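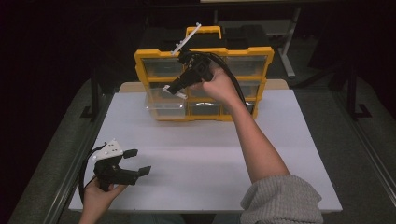
Handout 2: The Drawer Task
Intro to Robot Learning, notes by Dulce Bañuelos

Okay, everybody should have a team and a bench by now, so let's talk about the drawer task. I know it looks like the easy one! It isn't, and half of what I want you to learn this term is hiding inside it.

The job is to open one clear drawer in the yellow organizer, leave it open for a moment, and push it shut again. You do it with the hand-held grippers, one in each hand, and what you record becomes the training set your team uses in September.

Why two grippers for one little drawer? Because pulling on it can drag the whole organizer toward you. One hand works the drawer, the other is free to steady things — decide before you start which hand does what and keep it that way for the whole session. Team Collet swapped hands halfway through last term and spent ages sorting out their files (sorry, Collet, you're famous now).

A few things I'd like you to watch:

Move slower than feels natural. If you yank, the policy learns to yank.

Come at the drawer from the front, and close the jaws only when the tips are where you want them. Fishing around for the edge is fine once in a while, but don't let it become your style.

Mind the cables. They like to drape over the drawer fronts, and a cable lying across the drawer you're opening will ruin a good take.

Don't always pick the same drawer. Top row, bottom row, left, right, please mix them up.

Each team owes me 600 recordings by the deadline, split over 6 sessions. Please don't try to do them all in one evening. Your wrists will hate you and the last hundred will be junk.

Name your folders with the team name first (Tramex, Collet, Dultberg, Breltetti) and then the session number. If a take goes wrong, keep it and mark it as failed. I love failed takes, we'll use them when we get to recovery behavior.

For next class, read the section on action chunking and bring one question about it, written down. A half-baked question is fine.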